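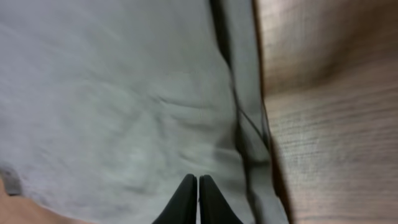 Fabric Care and Laundry > Folding and Storage

Thread: Getting the ripples out of gray knit before it goes in the drawer

pinebox_14
Posted Monday, March 18, 2019

I have a light gray piece, soft and a bit fuzzy, and I fold it on a wood table. Every time I lay it out I get a patch of shallow wrinkles across the middle. The upper left goes pretty smooth. Then there's the edge where it turns over on itself, and the line there wanders. I want a straight fold so the stack sits square in the drawer.

Do you iron this kind of thing first or just smooth it by hand? I bought it in December from the Jurnell outlet in Gukanville and the care tag is long gone.

hemandhaw
I wouldn't iron it. Fuzzy knits go flat and shiny if you press too hard. Lay it out, put both palms in the center and push toward the corners. Don't drag it. If you drag, the bottom bunches up and you're chasing the same ripple back and forth.

Is it a throw or a sweater? Makes a difference for how you fold.

pinebox_14
Throw. Fairly big, it hangs over the table on two sides when it's all the way open.

hemandhaw
Then the hanging part is pulling on the rest. Use the floor or a bed.

lowboil
Disagree about the bed. A mattress gives and you press new creases in. A hard surface is right, you just need more of it. I put two tables together.

Also disagree about never ironing. Steam is fine. Hold the iron an inch or so above and let the steam do it, then leave it alone for 3 minutes before you touch it. I've done my Engelhardt blankets that way for years and they aren't shiny.

hemandhaw
Steaming isn't ironing. I said not to press it.

lowboil
Fair enough. You did say press.

kettlemoor
What's it made of? If it's 100 percent acrylic go easy on the steam, it can relax the fabric for good and you end up with a wavy edge you can't fix. Wool will take it better. From the photo I can't tell if it's a knit or more of a felt.

pinebox_14
No idea. I thought knit. Could have some wool in it.

kettlemoor
Test a corner then.

For the wandering fold, line up the outside edges first and let the fold land where it wants. Most people crease the middle and then try to make the edges meet.

drawerdivider
I quit folding throws and roll them. I had 14 in the linen closet at one point and the stacks always slid over. Rolled, they stay put.

lowboil
Rolling takes up more drawer.

drawerdivider
Not in my drawers. They're the deep Tristau ones.

pinebox_14
Mine are shallow so I'll stay with folding. Tried edges first this morning and the line came out straighter. Still some ripples in the middle. Will try steam on a corner tonight.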